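How to practise simple interrupted stitches at home
by Ese Oyelaran

I failed my first suturing assessment. Not by much, but enough to be sent away with a sheet of paper that said "tension!!" on it twice. I had three weeks before the resit and no intention of spending all of them in the skills room in September with everyone else, so I set up a corner of my kitchen table and got on with it. What follows is how I did that, with the bits I'd do differently.

It's meant for students (medical, vet, nursing, whatever you are) who have been shown the stitch by a tutor at least once. It's practice on things that aren't alive. Please don't use it to sew up your flatmate.

What you need

A needle holder, a pair of toothed forceps and some scissors you don't mind ruining. I bought a cheap student set and it was fine, although the needle holder got stiff and needed a drop of oil.

Thread with the needle already attached. 3-0 nylon is a nice size to learn on: thick enough to see, and it misbehaves just enough to keep you humble. Out-of-date packets are great for this, so ask around.

Something to stitch. I started on a banana, moved to a silicone pad, and then went to pork belly and chicken thighs from the butcher in Plimen. I'll come back to those.

A chopping board that will never see food again, gloves, a lamp you can bend, and a lidded tub for used needles. A proper sharps bin if you can get one, and find out where it goes when it's full before it's full.

Setting up

Sit down with your elbows supported. I did my first week standing at the worktop and my shoulders were up round my ears by the end. Bring the lamp in from the side opposite your writing hand. Tape the pad or the meat down at the corners, or pin it, because it will slide about otherwise and you'll end up chasing it.

Make your cut. Mine were as long as my thumb. One smooth stroke, straight, going away from your holding hand.

Before you put a needle near it, spend a minute just looking at how the edges sit. A silicone pad gapes politely and stays where you left it. Meat is lumpy, it's slippery, one side sits higher than the other, and the light bounces off the wet bits. Matúš Sokol, who taught our group, used to make us describe the edges out loud before we were allowed to pick anything up, and I thought it was a bit much at the time. I do it now.

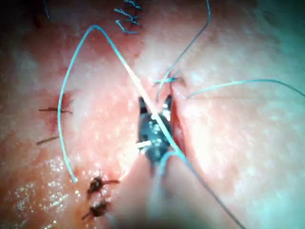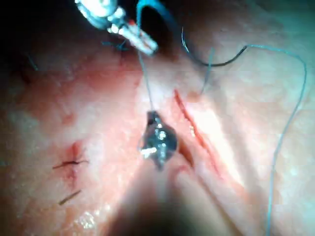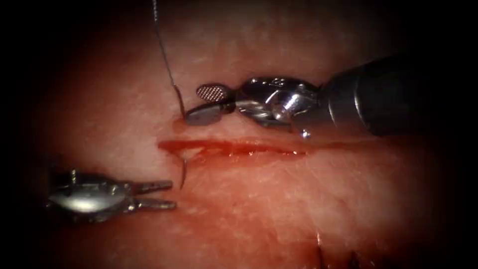 Soft tissue up close. The middle picture has an open cut and a finished stitch; the last one has a fresh cut running across it.

Right, the stitch itself.

1. Load the needle. Grip it with the tip of the needle holder, two thirds of the way back from the point. Don't grip it right at the thread end, where it bends. The needle should be at a right angle to the holder. Click it shut once.

2. Lift the far edge with your forceps. Lift, don't squash. If there are little tooth marks left behind, you're holding too hard.

3. Go in straight. The point meets the surface at ninety degrees, 5 mm from the edge. This is where I went wrong for ages: I was coming in at a slant, which gives you a shallow bite and edges that roll inwards.

4. Turn your wrist. The needle is curved, so let it follow its own curve. If you push it forwards like a sewing needle it'll bend, or it'll come out somewhere surprising. Come up in the middle of the cut, let go, and pick the needle up again from the tip side. Hold it just behind the point, as grabbing the very end blunts it.

5. Take the near side. Same depth, same distance from the edge. Up and out, 5 mm from the cut again. You can do both sides in one bite once you're happy, but do it in two for now.

6. Pull the thread through until there's a short tail left, maybe 3 cm. Keep an eye on that tail! I've pulled it clean through more often than I'd like to admit.

7. Tie it. Put the needle somewhere safe first. Hold the needle holder over the line of the cut, wrap the long end round it twice, reach over and take the short tail, and pull the two ends in opposite directions so the knot lies flat. Then one wrap the other way, and pull. Then one more wrap, the same way as the first. Your hands should swap sides each time. If they don't, you're making a granny knot and it will slip.

8. Slide the knot over to one side so it isn't sitting on top of the cut, and snip the ends. Leave yourself 5 mm or so to grab when you take it out.

Then do the next one, 5 mm along. If the cut is long I put the first stitch in the middle and then halve the gaps, which stops you ending up with a pucker at one end.

About the tension

The edges should just meet. That's the whole target. On the first throw of the knot, pull until they touch and then stop, even though every bit of you wants to give it one more tug. A slightly raised line along the cut is good. If the skin between the stitches bulges or goes pale, it's too tight. Cut it out and do it again – the thread's cheap enough.

Valquíria Godoy, who passed first time and was very decent about it, told me to tie on a banana with the peel slit. Too much pull and the thread cuts straight through. I got through a lot of bananas. (They make perfectly good banana bread, minus the peel and after a careful check for needles. I didn't tell my sister until later.)

How much to do

I did 15 minutes a night and no more. I tried a two-hour session once and the second hour was rubbish. Some nights I only did knots, tying over the handle of a mug while the telly was on.

I kept a tally on the fridge, and by the resit I was on 225 stitches. The last 84 were on meat. If I did it over I'd switch to meat sooner, as the pad had taught me all it was going to by the end of the first week.

Using meat

Keep it cold until you want it. Pork belly with the skin on is tough and good for learning to drive the needle. Chicken thigh is floppier and tears if you're heavy-handed, so leave it till second. Gloves on, board scrubbed with hot soapy water after, hands washed, meat in a tied bag in the outside bin. Don't cook it. Count your needles out of the packet and count them back into the tub.

When it goes wrong

Needle spinning in the holder: you're gripping on the round part near the thread, or the jaws are worn.

One edge sitting higher: your bites were different depths. Take it out, and go a touch shallower on the high side.

Knot loosens before you get the second throw down: did you do the double wrap first? If you did, keep both ends low and flat while you change hands.

Thread keeps springing into a curl: give it a gentle pull between your fingers before you start. Nylon remembers the packet.

Shaky hands: rest your little fingers on the board. Also, less coffee, sorry.

Next time I'll go through mattress stitches, vertical first, which I still find fiddly on chicken.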